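4.3 Setting the white balance from a grey card

Use this procedure each time the lamps are moved or replaced, or when the walls of the working room are likely to colour the light. It applies to the Foredora control unit with firmware from September onwards. For earlier firmware, see section 4.6.

Before you start

Switch on all lamps that will be used for the session and let them run until the READY lamp on the control unit stops flashing. Close blinds and switch off ceiling lights. Daylight mixed with lamp light cannot be corrected with a single reading.

1. Place the grey card where the subject will be, facing the lens.
2. Set the camera to manual exposure and to raw or full-size JPEG.
3. Move in until the card fills at least the centre of the viewfinder. Focus does not matter.
4. Take one exposure. The histogram should show a single narrow peak near the middle. If the peak touches either end, change the shutter speed and repeat.
5. On the control unit, press MENU, then Colour, then Read card.
6. Select the exposure and press OK. The unit shows a reading in kelvin and a tint value between -67 and 67.
7. Press STORE and choose a slot.

Note: A tint value at either limit means that the reading has failed. Check for a coloured surface close to the card and start again from step 1.

White walls return a good deal of light to the subject. Take the reading with the card in the room as it will be used, with furniture and equipment already in position.
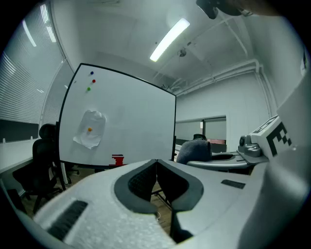
Figure 4-3. Office with white walls, wide-angle view.

Very wide lenses darken towards the corners. Keep the card in the centre and ignore readings taken from the outer part of the picture.

CAUTION: Do not touch the lamp housing while the card is being positioned. Allow the lamps to cool before moving them.

Stored readings

The unit holds 1,416 readings — the oldest is overwritten when the memory is full. To protect a reading, highlight it and hold STORE until the lock symbol appears. Locked readings are kept after a factory reset.

Readings made on a Gammont meter can be imported from a memory card. Tint values are rounded to whole numbers on import.

Manual revised 22 January 2021. Text: Serena Messina.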